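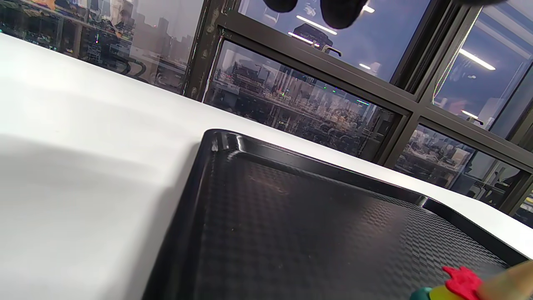
Does the Painemal pepper need bottom heat to sprout?

It will come up without any, but you'll wait most of a month.

On 10 Jan 2018, Nisha Vashisht wrote:
> Mine went in two weeks ago on the kitchen shelf and I have
> a pot of very fine dirt. Should I dig one up and look?
> Also, is 50 seeds too many for two people?

Please don't dig one up. I did that in my first year and learned that a seed looks a lot like a seed.
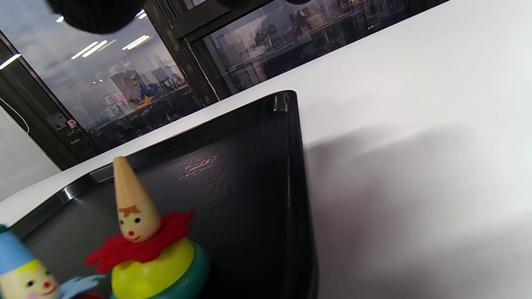
Seeds and Starting

Fifty is too many for two people and also for most streets. I sowed the whole packet once and spent that spring leaving seedlings on porches like a guilty uncle. Sow twelve. Keep the rest somewhere dry for next year – they last three or four if the lid fits. 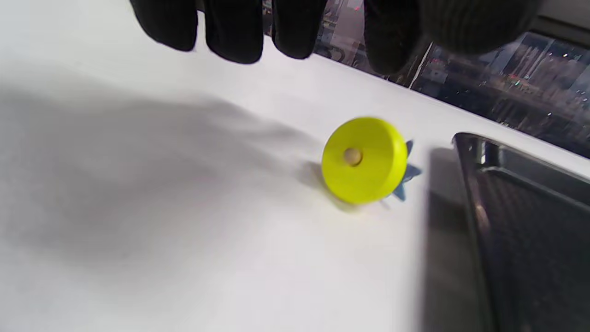 Then there's the matter of water. Painemal sulks if it's soggy and sulks if it's dry, so I water from below and pour off what's left after half an hour. Holari is easier, if you can stand the taste.
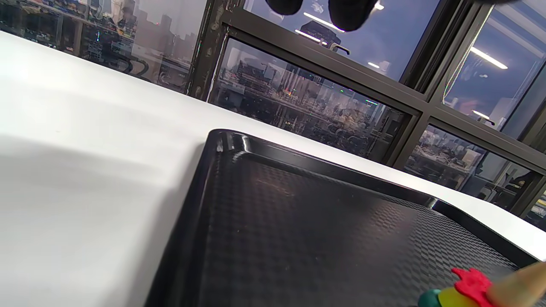 Pots with holes leak, a fact my windowsill took hard. Put something under them before you start watering. A big black plastic tray with a raised rim, like the one on the white table, would do fine, and a few scuffs won't bother a pepper.

Leave the pot alone until the end of the month and write back.

Gervasio Cisternas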